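Subject: Re: [niltbridge-swap] white desk + orange basket, still going?
Date: May 28, 2022

Quick one, typing between errands. Desk and basket both still here. Answers below.

> Saw the desk in the last digest but the link gives me a 404.
> Is the top square at the corners or rounded? I have a toddler
> and a narrow hall. Also does the basket go with it or seperate?
> Could collect from Escobedo Street, have a van until 4.

Rounded corners, all good for the toddler. Front edge has a shallow scoop in it where you sit — I like it, my sister hated it. Top is white, legs are white metal. Heavy!! Bring 2 people, the stairs turn halfway.

Basket is separate but take it if you want it, no extra. Woven, good for fruit or mail. Had onions in mine for years, wipes clean.

Drawer cabinet is NOT part of this, sorry, staying with me.

Link was my fault, old listing. Search 1279 on the Skosel board and it comes up. Or just go by these:

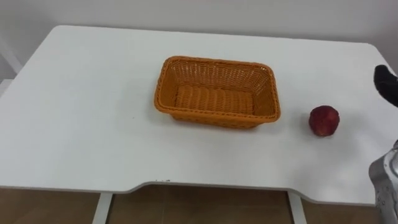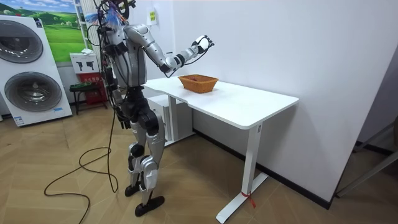
Van before 4 is fine. Buzzer is the bottom one, lable fell off. If you can't make it tell me tonight pls, someone else is waiting — and no holds past tomorrow.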